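Velasville Robot Club - Frequently Asked Questions (the blunt version)

By Érica Brandão. Last revised 5 May 2023.

The club asked for a FAQ. The first draft made us sound like a moon programme, so I was told to write one I could put my name to. Prospective members and parents, please read it before paying.

What do members do on a club night?

Mostly sorting. The current project is the Dollow task: a heap of snack bags on the table, three bins, two robot arms, and the bags have to end up in the bins. One member drives the arms while another keeps the log. If you were hoping for walking robots, you will be disappointed.

Is that really robotics? It sounds like tidying up.

I asked the same thing when I joined. My answer now is that it is a fair bit harder than it sounds, and also a fair bit less useful than some people here claim. A snack bag has no fixed shape. Pick it up by the seal and it swings. Pick it up by the middle and it folds in on itself, and the label you wanted to read ends up upside down.

Do the arms work by themselves?

Not in any sense I would defend to a stranger. Members drive them and the runs are recorded. A model is then trained on the recordings, and the model has a go. We logged 403 driven runs between February and the end of last month. The model has since been given 104 tries at the full task and has finished four. Someone put "autonomous sorting" on the open evening poster. I have asked for it to come down.

Why does the club keep saying it is nearly there?

Optimism, and the McAlister Shield. Teams entering the Shield have to show one complete sort with hands off, and the entry form has a box for "confidence level". I left ours blank.

Do I need to be able to code?

No, and be wary of any club that says you will pick it up in a fortnight. Driving takes a couple of evenings to learn. The training side is in Python and is handled by a small group. They will teach you if you ask twice.

What does it cost?

The yearly fee is £770 for a full place, and yes, I think that is a lot. It covers table time, software and entry to the Shield. It doesn't cover travel. Half places exist but go quickly, so write to us early.

Does Toritz sponsor the club?

Toritz paid for the first term and has its name on the newsletter. It has no say in what we build. Whether it will pay for another year is a question I have put to them in writing and not had answered.

Will this help my child get into university?

I don't know, and neither does anyone else here. It gives them something to talk about at interview. Past members have done well, but they were the sort who would have done well anyway.

Can two arms sort faster than one?

So far, no. They get in each other's way over the middle of the table, and the driver spends half the run waiting for one to clear. The case for two is passing a bag from one side to the other - a good idea that we haven't yet made dependable.

Can I see it before I sign up?

Come along on a club night and watch a full run, including the dull bits. Don't go by the highlights video, which was cut by someone who likes music. The work looks like this:

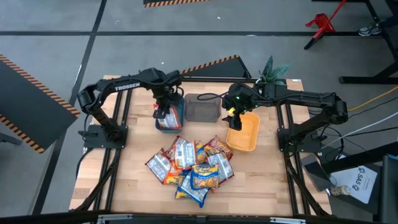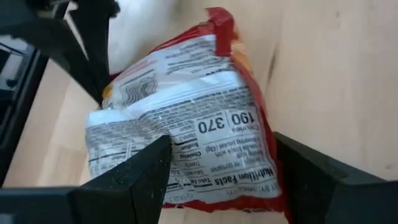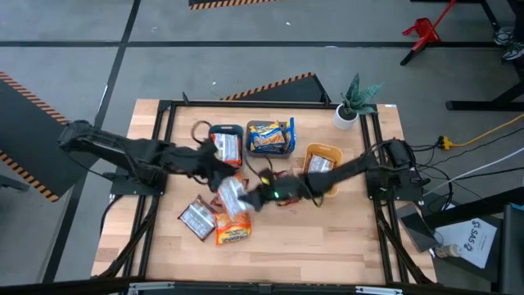 Dollow task, snack bags and the club's arms.

Comments

Padraig: Refreshing. My daughter's last club promised her a drone and she got a worksheet. Is there a waiting list for half places?

H. Lund: Four out of 104 is poor, but you don't say how the other hundred failed. A run that drops the last bag isn't the same as one that never picks up the first.

Érica Brandão: Fair point. The log only has pass or fail for the early tries. I argued for more columns and we have them now.

gearbox_gran: Still seems a lot of money to put crisps in a box.

Related

McAlister Shield: rules and entry form
How we log a driven run
Half places: who can apply
Notes from the February open evening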